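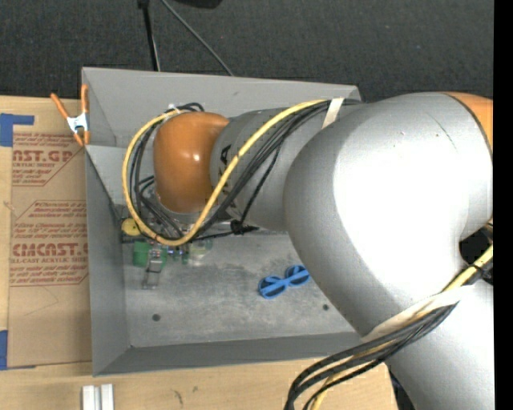
Figure 2. Grey metal bin on the tabletop, with a blue item inside.

2 Setting up the bin and tabletop

This section covers placing, levelling, loading and clearing the Pimura bin on the Wutov table. Read it through once before you begin. Assembly of the table legs is covered in Section 1, and spare parts are listed at the back of the manual.

2.1 Before you start

You will need:

Pimura bin, rectangular, metal
Wutov tabletop, fitted and tightened
Iko non-slip pads, one set
Bite corner stops, one set, with screws
Spirit level
Tape measure
Soft pencil
Clean dry cloth

Check the bin for dents along the rim and for burrs at the corners. A bin with a bent rim will rock and should be returned. Light scuffing on the inside walls is normal and does not affect use.

CAUTION: The rim may have sharp spots when new. Wear gloves until the rim has been checked by hand along its full length.

2.2 Placing the table

1. Stand the table where it will be used. Do not drag it over carpet. Lift it at both ends.
2. If the floor is carpeted, leave the table for a full day so that the feet can settle into the pile.
3. Place the spirit level along the length of the top, then across it. Turn the feet until both readings are centred.
4. Push down on each corner in turn. If a corner moves, repeat step 3.
5. Measure the height from the floor to the top surface at each end. The standard setting is 700 mm.

NOTE: Thick carpet can give a false height reading. Press the end of the tape down to the backing before you measure.

2.3 Placing the bin

1. Wipe the tabletop with the dry cloth. Grit under the bin will mark the wood.
2. Turn the bin upside down on the cloth and fix one Iko pad at each corner of the base. Press each pad firmly and leave it for 17 minutes before turning the bin over.
3. Set the bin on the table, open side up.
4. Measure from the front edge of the table to the rear wall of the bin. Slide the bin until this distance is 295 mm at both ends.
5. Mark the four corners lightly in pencil.
6. Remove the bin and screw one Bite stop to the table at each mark. Use hand tools only. A power driver can split the top.
7. Lower the bin between the stops. It should drop in under its own weight.

If the bin binds against a stop, loosen that stop by half a turn, shift it outward and tighten again. Do not tap the bin into place with a mallet.

CAUTION: Keep fingers out from under the base when lowering the bin. Hold it by the long walls.

2.4 Loading the bin

1. Confirm that the bin is clean and dry.
2. Place items on the floor of the bin one at a time. Do not drop them in.
3. Keep items clear of the walls where possible. An item resting against a wall is harder to lift out and may scratch it.
4. Do not stack items above the rim.
5. Put small items in last.

Brightly coloured items are easy to find against the grey metal. Grey or clear items are easily missed when the bin is cleared, so mark them with a strip of coloured tape.

NOTE: Bare metal reflects overhead light. If glare makes the contents hard to see, move the lamp and leave the bin where it is. Moving the bin means repeating 2.3.

2.5 Clearing and cleaning

1. Take out all items and check the corners for loose parts.
2. Lift the bin straight up and out of the stops. Do not tilt it while it is between them.
3. Wash the inside with warm water and mild soap. Do not use steel wool or bleach.
4. Dry the bin fully, including the underside and the pads.
5. Wipe the tabletop with a damp cloth, then with a dry one. Wipe up standing water at once.
6. Refit the bin and check that it sits flat.

2.6 Common faults

Bin rocks: a pad is missing or has lifted. Replace the full set, as worn and new pads differ in thickness.

Bin sits high at one corner: debris under the base, or a stop has turned. Lift the bin, clear the area and retighten the stop.

Pale ring on the tabletop: moisture trapped under a pad. Leave the bin off the table overnight and let the wood dry before refitting.

Pads will not stick: grease on the base. Clean with soapy water, dry, and fit new pads. Used pads must not be refitted.

For table height adjustment beyond the standard setting, see Section 4.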